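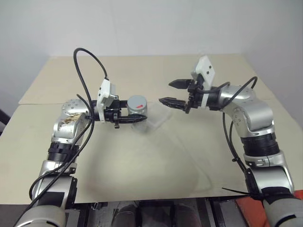
# Little jar, clear tray

I've been sorting out my small containers this November 2025, and the fun part is always the tape! A strip of red and I can spot the thing from the other side of the room. This page is just a few pictures with my notes (the drawer full of Fusden tubs will get its own page in December, once I've found all the lids).

## The jar up close

Silvery and crinkled, with wrinkled tape around the neck, a long red stripe down the front and a short one on the lid. I love how that foil-like look catches the light. The clear tray sits off to the right, and it's so see-through you mostly get its edges and the beige of the table.

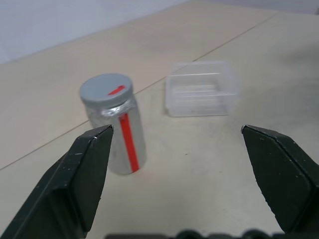

Elvira Cuadros wrote to ask why I don't just use printed labels. She puts hers on the lid and again on the side, and says tape always starts peeling at the corners after a few months.

Fair point, Elvira! I did try labels, 90 to a sheet, and used up 4 before I lost the rest behind the shelf. Tape is faster, and I can tear it with my teeth.

## Over the tray

Gray, with its bit of red, just above the clear plastic. I like a shallow tray for small stuff because nothing gets buried at the bottom.

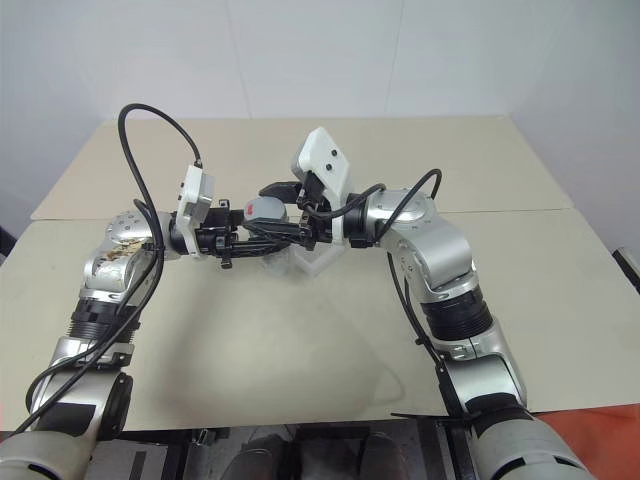 ## Still on my list

- Red tape, the narrow kind
- 2 more clear trays, same size if Makhubela still has them
- A lid for the tall Fusden tub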